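Search this site
Enter keyword
Go

Shared workshop puts its home-built robot to work on the towels

The two-armed robot being put together at Clolgate, the shared workshop in Pakcombe, has moved on from picking up blocks. Its builders have spent the weeks since July on household cloth, mostly towels, and the job for this stage is to straighten a towel on a wall-mounted bar without pulling it to the floor.

The project is called Pledance. It is the largest build the workshop has taken on, and the members working on it have set a target of 1,000 logged attempts at the towel job before they change anything major in the arms or hands. They have finished 300. 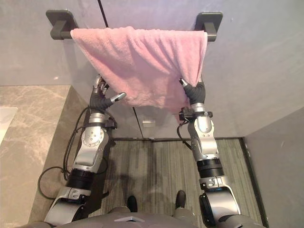 By R. Heiskanen

Pledance stands on two feet facing the wall and reaches up to the bar with both arms. A pink terry towel is the main test piece. The robot takes hold of the fabric low down, near the bottom corners, and the aim is to even out the hem. The builders chose terry because the pile gives the fingers something to catch on. A smooth cotton dish towel, tried first, slid out of the hands too often to give useful results.

The bar is an ordinary dark one on two square mounts, a short way from the corner. Members had talked about building a practice stand in the middle of the main shop, with the rod set at whatever height suited the arms. They decided on a real wall with a real counter beside it. The counter has turned out to be the harder part of the job, as the left arm has to come up past the marble edge without bringing its cable down on the basin.

Cable routing has taken up more evenings than any other part of the project. The black cable on the left arm hangs in a long curve outside the elbow. It was kept tight to the metal in an earlier version, and when the wrist turned all the way over, the plug worked loose. The extra length cured that and caused a new problem, which is that the loop swings. The members now start each attempt with the left arm moving slowly until the hand is above counter height. Only then does it speed up.

The right arm carries a thinner cable along the inside and has given less trouble. One member of the group wants to route the left side the same way. Others would sooner leave it alone until the 1,000 attempts are in, so that early and late results can be compared.

How the hands hold the cloth is also under discussion. In the approach used now, the fingers curl around the corner and gather it into a bunch. That is a strong hold and it does not depend much on where the thumb ends up. It also leaves creases, and a person who wanted a neat bathroom would not be pleased with them. A flat pinch between thumb and fingertip would leave the cloth smoother, but the pinch fails if the hand arrives even slightly too low.

The silver fingertips are part of the reason. They are hard and slick, and the group has been trying thin sleeves over them. Two materials have been ruled out so far. One peeled, and the other gripped so well that the robot had trouble letting go. A third is on order.

Software for the arms was written at the workshop, mostly by two members who do not do programming for a living. It keeps a log of every attempt with the time taken, the position of each joint and a note typed in by whoever was at the keyboard. The notes are short. Many of them say "slipped left" and leave it there. The group plans to replace the typed notes with a list of set choices, so that the log can be sorted later.

An attempt counts as a success if the towel is still on the bar when both hands are back at the robot's sides and the two lower corners are within an inch of level. A towel that stays up but hangs crooked is logged separately. The group has not released a success rate and says it will not do so before the full set is done.

Clolgate has 36 members, who share the cost of the rent and the larger machines. Few of them are on the Pledance build at any one time. The rest use the building for furniture, bikes, sewing and engine work, and the robot has to fit in around them. Robot sessions are held in the evening, and the power to the arms is locked off when the people running it go home.

The rule on distance is painted on a board near the door. While the arms are powered, everybody stays outside their reach, and one person does nothing but hold the stop button. The arms are not especially fast, but they are metal from shoulder to fingertip and have no soft covering. Anyone who needs to adjust the towel between attempts waits for the person on the button to call it clear.

Much of the machining on the project was done on site. The workshop's mill is an old one, and the larger parts had to be turned around partway through and clamped again, which cost time and some scrap. Members who had never used the mill before were trained on it for the build, and several have since gone on to make their own parts for other things.
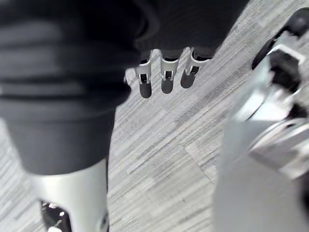 Dark gray fabric close to a wrist camera at Clolgate, with carpet tile beyond it.

A view from the wrist is one of the things the group is now weighing up. From the head, the builders can see the whole towel and the bar, but the hands themselves hide the corners at the moment they close. From the wrist, the camera is near enough to see the folds. The trouble is that it is often too near. Thick fabric can fill half the view, the metal of the hand takes up a good part of the rest, and whatever sits closest to the lens is out of focus.

Dark cloth is the harder case. On the pink towel the folds show up well from above. On charcoal-colored fabric the ridges are faint, and the software has a hard time telling where a hem stops and a shadow starts. The group has not changed the lighting so far. There is a plan to put a small lamp on each wrist, although it would add another wire to arms that already have enough of them.

The carpet has been an unexpected factor too. It is streaky gray carpet tile, hard-wearing and easy to replace, and it was down long before the robot came along. To a person it is a plain floor. The software that looks for edges has picked up its streaks as folds in cloth more than once, and the fix for now is to have it ignore anything below a set height when the robot is working at the bar. That will not do for picking a dropped towel up off the floor, a job the group would like to get to next year.

Balance has been less of a worry than the members expected. The robot does not walk during the towel work. Its feet stay where they are put, and before each session the group checks their position against marks measured from the baseboard. If the feet are off by much, the arms reach the bar at the wrong angle and the attempt is thrown out.

The money for the build has come from the members themselves, plus the sale of a surplus drill press and two benches. There is no company behind it and no plan to sell the robot or copies of it. The members say they will share the drawings for the wrist bracket and the cable clips with other workshops that ask, once the drawings are tidy enough to follow. The arm drawings are not in that state – several dimensions exist only as pencil marks on the parts.

There has been some grumbling at Clolgate about the space the project uses. A member who does upholstery said the robot was interesting enough but that the sink corner was hard to get to on robot nights. The group has agreed to keep two evenings a week free of it and to clear the counter when it finishes.

The next stage starts on 2026-10-01, when the group goes back to the towel bar after a short break for maintenance. The plan is to swap the pink towel for a heavier one partway through the remaining attempts and see whether the same grip still works. After that comes hanging a towel on an empty bar, which needs one hand to let go while the other holds on, and then folding on a flat surface.

Pakcombe residents who want to watch can come to the workshop's regular open evening. Visitors are asked to sign in at the bench by the front door and to keep bags off the floor. Children are welcome with an adult, though the robot will be powered down for the first part of the evening while the other members show their own work – this time a rebuilt loom and a cargo bike.

Recent local news
Pakcombe library extends evening hours
Cargo bike build nears the road at Clolgate
Water main work to close lane through the month
Repair night returns with sewing machines and lamps
High school shop class gets a second lathe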